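Right, a little thread on living with a marble table, as a few of you asked after my grumbling in March. Settle in, I do go on a bit. 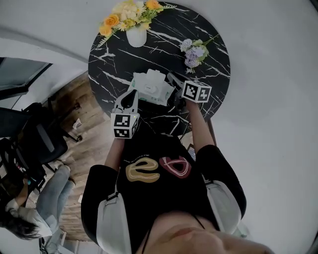 Black marble with white veins, my favourite kind.

1/ I grew up with laminate, so stone was all new to me. My neighbour Rasa warned me off vinegar before anything else. Lemon too. They both dull the polish, and no amount of rubbing brings it back.

2/ For everyday wiping I use warm water, a tiny drop of dish soap and a soft cloth, then I dry it straight away. Black shows every smear — you'll learn to love a tea towel!

3/ Coasters. I bought a set of 11 and can find maybe half of them (check under the couch, always).

4/ If you get an oil mark, try a paste of bicarb and water, covered overnight. Mine took two goes to lift.

5/ Sealing next. Sushil does his every spring and I'm going to pinch his leftover tin on the weekend.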